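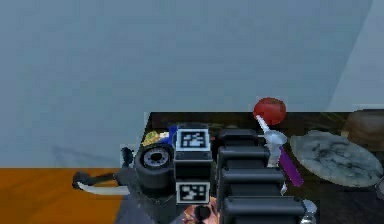 **Figure 3.** Simulated tabletop during a remote-control demonstration, with the arm among the objects.

### 4.2 Collecting the demonstrations

Afroza and I drove the arm ourselves for all 200 demos, in sessions of 14 or 16, and I'll admit my first lot were dreadful (far too much wiggling!). We kept them in anyway – the Louro policy has to cope with clumsy teachers. Crowded tables like the one in Figure 3 slowed us both down, and we rested between sessions.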